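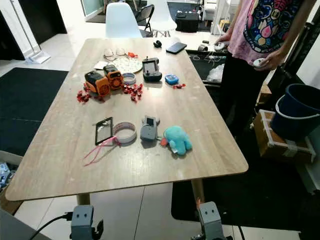

Catalog no. 8, page 17

Samonte Work Table
Rectangular, light gray-beige wood-grain top, light wooden legs

The Samonte is our long table for shared rooms: hobby rooms, repair evenings, after-school clubs, small offices where people must put many different things on one surface and still find them again. It has been in the Brumport range since the first catalog and the shape has not changed.

The top is 2000 mm long. Two people can work from the same long side without touching elbows, and the far half still stays free for the things which are waiting. In our room in Tatport it usually looks like this after lunch: the orange-and-black devices next to each other, the red plastic pieces lying around them in small groups, a roll of white tape, a plate, a game-style controller or something similar that somebody wanted to look at. Then there is space left. We like this table because it does not ask you to clean everything before you begin the next work.

The color

We offer only one color for the top. It is between gray and beige, with the grain visible, and we chose it after long discussions with Themis Rallis, who made the first drawings. He wanted a surface where small parts are easy to see. Red, orange, black and blue things are very clear on it. White things are a bit less clear, but a white plate or a sheet of paper you will of course not lose. If you work mostly with white or cream parts, please consider a dark mat under them. We sell one under the name Vollusano (see the page of accessories).

The surface with time

We prefer to show a used table and not a new one. The top will get scuffs and small white marks when it is used every day, and you should expect this. Many of our customers do not mind. Those who mind can use a mat from the first day, or can order a new top without the legs. The holes are in the same position as before, so the old legs fit.

Please do not try to remove the marks with a rough sponge. It makes a dull area, and the dull area is more visible than the marks were.

The legs

The legs are of light wood and stand near the corners, so the long side is open for knees and for chairs. They are delivered separate from the top. Each leg is fixed from below with the hardware in the bag, and the key is also in the bag. Put the top upside down on a blanket, fix all legs only by hand at first, then tighten. When the table is standing, press on each corner. If it moves, loosen the leg which is nearest, let it sit down by itself and tighten again. After a month of use please tighten one more time.

For floors that are not flat we have felt discs in two thicknesses. They are not included, but write a note in the order and we put a set in the box.

Chairs

The Samonte is sold without chairs. Every normal dining or office chair goes well with it. When the table is used for work more than for sitting, we recommend putting the chairs in a row at one end or along the wall - then one can walk around the table and reach the middle from each side.

Daily care

Wipe with a soft cloth, a little damp, and dry after. Tape should be pulled slowly and at a low angle. If some glue stays, warm water and patience are normally enough. Do not leave wet cups or pots directly on the top over night. For hot plates use something under.

What is in the delivery

Top, in cardboard
Legs, wrapped together
Bag with hardware and key
Instruction sheet

The top alone weighs 17 kg, so carrying it up the stairs should be done by two persons. Our driver brings it to the door of the building. For a higher floor please ask before the order, as it depends on the street and on the day.

Guarantee

2 years on the legs and on all fixing parts. The top is covered for the same time against bending and against opening at the edges. Scuffs and marks from work are not covered, for the reason which is described in the part about the surface.

Orders and questions

The next tables are ready on 18th October. The group after this one will come in January, and it is possible to reserve from it already now. For schools and clubs that take several tables, Grigoris Stergiou prepares the offer and he also answers in Greek. If you want to see the Samonte before you buy, come to the room in Tatport, but call first, as the table is often in use and you will perhaps have to look at it with our things on top.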